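Comunidade Tellau > Aprendizagem por demonstração > Coleta de dados

Quantas demonstrações de roupa preciso gravar antes de treinar?

Oi, gente! Estou montando um conjunto de demonstrações de manipulação de tecido com garra de mão e queria ouvir quem já passou por isso. Vai um momento de uma das gravações, com uma peça laranja: 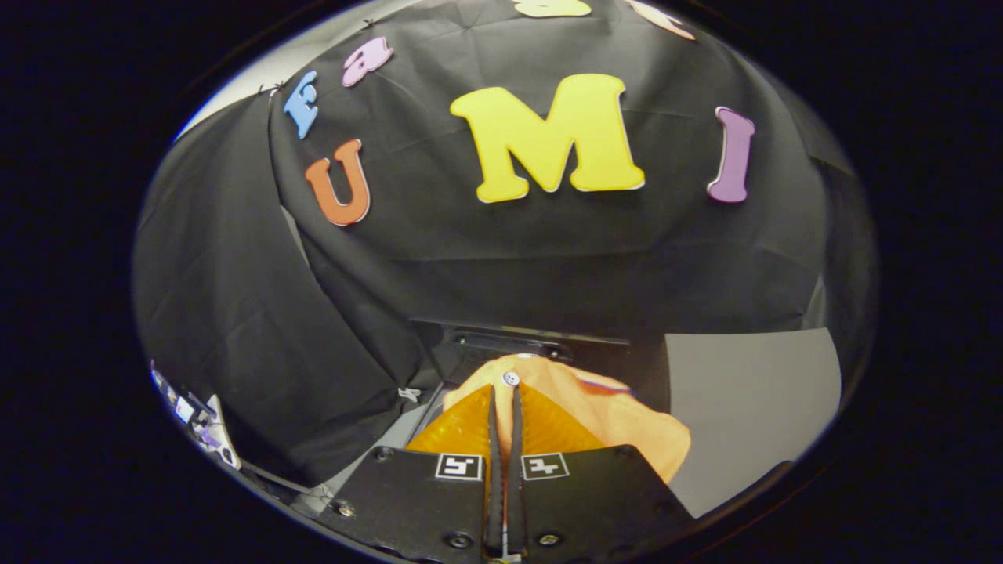 Minha situação até agora

Gravei 50 episódios em duas tardes de julho, todos na mesma mesa, com o pano preto atrás e as letrinhas coloridas de espuma presas nele. A tarefa é pegar a peça pelo lado do botão, levantar e soltar dobrada ao meio. Parece bobagem, mas tecido é um inferno: cada vez que eu jogo a roupa na mesa ela cai de um jeito diferente, e metade do tempo eu mesmo fico na dúvida de onde pegar.

Treinei uma política com o que tinha, usando a configuração padrão do Barbier, e deu quase 20 acertos em 50 tentativas. Só que esses acertos foram com a mesma camisa e com a mesma luz. Troquei por uma camisa azul e o braço ficou passeando por cima da mesa sem fechar os dedos nenhuma vez...

Minhas dúvidas: gravo mais da mesma peça ou já parto para roupas diferentes? E esse fundo preto com letras ajuda ou atrapalha? Coloquei as letras porque o rastreamento de pose se perdia no pano liso, e melhorou bastante, mas fico com medo de o modelo decorar onde está cada letra.

Ah, e tem mais uma coisa: o que vocês fazem com os episódios em que a pegada escorrega e eu pego de novo? Jogo fora ou deixo?

dobra_e_desdobra

garra_torta
Já sofri exatamente com isso! No meu caso eram toalhas, mas a história é a mesma. Eu pararia de gravar essa camisa agora mesmo e arranjaria umas 14 peças bem variadas — manga curta, manga comprida, tecido grosso, fininho, estampado, o que tiver no armário. Uns poucos episódios de cada uma me renderam muito mais do que insistir na mesma.

Sobre as letras: deixa, mas muda de lugar. Eu gravo 10 episódios, tiro tudo, prendo de novo em outra ordem e às vezes giro a mesa também. O rastreamento continua tendo onde se agarrar e o modelo não tem como usar a letra de referência para achar a roupa. Muda também a altura de onde você começa com a garra, que isso muita gente esquece (eu esqueci, e meu braço só sabia descer do mesmo ponto).

As pegadas que escorregam eu deixo, desde que a correção seja rápida e limpa. Se você ficou ali parado pensando por vários segundos, corta fora o episódio inteiro. A política aprende a hesitação direitinho, acredita em mim, passei uma semana vendo o robô "pensar" em cima de uma toalha.

Outra coisa: confere se os marcadores das duas placas aparecem limpos durante o episódio todo. É por eles que sai a abertura dos dedos, e com roupa volumosa o tecido sobe e tampa um deles com facilidade. Eu passei um script bem simples que lista os episódios com falha de leitura e regravei esses.

pano_de_prato_77
usa mais dados, 50 é pouco. e tenta o Sollik, que já vem com aumento de cor, pra camisa azul deve resolver

mesa_quatro
Concordo com quase tudo do garra_torta, menos numa coisa: eu não largaria a camisa atual de vez. Quando montei a minha coleta, no laboratório da Grotport, mantive uma peça fixa em todas as sessões, e foi o que me permitiu saber se uma piora vinha da roupa nova ou de alguma bobagem na calibração. Grava com ela no começo de cada tarde e segue para as outras.

Aumento de cor ajuda um pouco, sim, só que não espere milagre. Uma camisa azul mais encorpada dobra diferente, faz outras sombras, e isso não se resolve mexendo no matiz. E contra fundo preto eu tomaria cuidado com roupa escura. Aqui as peças azul-marinho quase sumiam no pano, e acabei intercalando com um lençol claro.

Uma pergunta de volta: você decide onde pegar antes de começar a gravar ou na hora? Melhorei muito quando fixei uma regra para mim (sempre a borda mais próxima do botão de cima, por exemplo) e escrevi num papel colado na parede. Quando eu pegava cada vez num canto, a política tirava uma espécie de média e fechava os dedos no meio do nada. Pelo que você contou da camisa azul, talvez valha olhar isso antes de sair gravando mais.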